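Gallagher Student Robotics Program
Equipment Support – Ticket 403
Subject: Hand-held gripper stops logging partway through home sessions
Team: Drorkgate
Project: Household Tidying, spring term
Priority: Normal
Status: Open – awaiting team

Reported issue
The team reports that recordings made with the hand-held gripper end before the task is complete. The fault was noted on soft items only (clothing, bags and bedding). Recordings made at the school bench with rigid blocks are not affected. The session log shows error 1924 at the point where each recording ends.

Initial response
Error 1924 indicates that the finger position reading was lost for longer than the permitted limit of 40 frames. The team was asked to confirm the software release, inspect the finger mounts and repeat one session with a bagged or folded garment.

Team reply
The software release is current. Both yellow fingers are secure and the screws on the housing are tight. The repeat session was held in a bedroom and stopped with the same error at frame 3000.

Analysis
The Hernico tracking module estimates the finger opening by color. The session file shows low confidence whenever a strongly patterned surface lies behind the fingers. The yellow stripe in the bedding is close to the finger color and is the probable cause. A mechanical fault has not been ruled out.

Action required
1. Load the Asmont calibration profile and repeat the color calibration in the room where the work will be done.
2. Cover patterned bedding with a plain, dark sheet.
3. Record one short session before the full task and attach the log to this ticket.
4. If the error returns, submit the unit to the equipment desk with its charger – do not open the housing.

The competition entry is not affected at this stage. Sessions already submitted will be reviewed up to the frame at which they ended.

Attachment

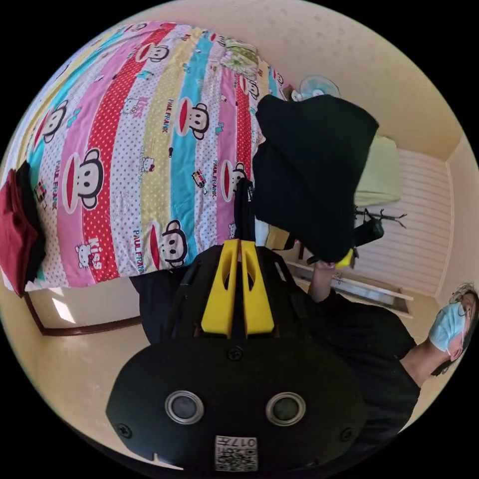
Ticket 403: gripper fingers in front of the striped quilt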